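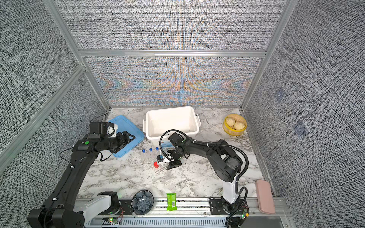
通い箱とは何か。

同一の事業者間、または同一の事業所内で、物品を収めて繰り返し往復させることを前提とした輸送・保管用の容器である。

通い箱(かよいばこ)は、使い捨ての段ボール箱などの一回限りの包装と対比され、物流管理の分野ではリターナブル容器の一種に分類される。製造業における部品の納入、小売業の店舗配送、食品や医薬品の流通、図書館間の資料搬送などに広く用いられる。

概要

材質にはポリプロピレンなどの合成樹脂が多く、用途により木材、金属、プラスチック段ボールも使用される。形状は上面の開いた箱形が基本であり、両側面に把手を設けたもの、蓋を備えたもの、空の状態で折り畳めるものがある。側面には品名、数量、発送元などを記した票を差し込み、または貼付する。

歴史

木箱や籠を商家と仕入先との間で往復させる慣行は古くから各地に見られる。合成樹脂の成形技術が普及すると、軽量で洗浄の容易な樹脂製容器が木箱に代わって用いられるようになった。港湾都市Vatomvilleでは、青果市場が仲買人ごとに異なっていた木箱を廃し、2種類の樹脂製容器に統一した。この統一により、市場内の荷役と空箱の保管に要する面積が縮小したとされる。

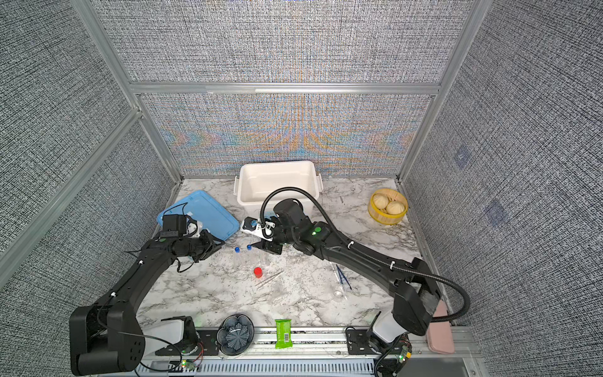 寸法と積載

通い箱の外寸は、パレットの寸法を整数で分割した値に合わせて定められることが多い。これは積載時の隙間を減らし、荷崩れを防ぐためである。空容器の積み重ね方には、容器の向きを変えて重ね入れるネスティング式と、側板を倒して薄くする折り畳み式とがある。前者は構造が単純で破損が少なく、後者は返送時の容積を大きく減らすことができる。

運用と管理

運用の形態は、荷主が容器を所有する自社保有方式と、専門業者から借り受けるレンタル方式に大別される。レンタル業者Hapetaは76の拠点で容器の貸出、回収および洗浄を行っている。同社の規定では、6か月を超えて返却のない容器は紛失として扱われ、利用者に補償金が請求される。

管理上の主な課題は、容器の滞留と紛失である。取引先の倉庫に空箱が残り、発送元で不足が生じる例は少なくない。対策として、二次元コードや電子タグによる個体識別、容器の色による仕向地の区別、返却時の検数などが行われる。配送管理システムMaseckでは、容器の貸出残高を取引先別に集計し、残高が300個に達した時点で回収便の手配を促す機能が設けられている。

環境への影響

反復使用によって包装廃棄物は減少する。一方、返送と洗浄には燃料、水および電力を要するため、環境負荷の総量は輸送距離、積載率、使用回数に左右される。輸送距離が長く回収率の低い経路では、使い捨て包装の方が負荷が小さいと評価される場合もある。耐用期間を終えた樹脂製容器は、粉砕のうえ、パレットや新たな容器の原料として再利用される。

関連項目

パレット、一貫パレチゼーション、折り畳みコンテナ、静脈物流

最終更新:7月

当サイトでは、利便性の向上と閲覧状況の把握のためにCookieを使用しています。閲覧を続けた場合、Cookieの使用に同意したものとみなされます。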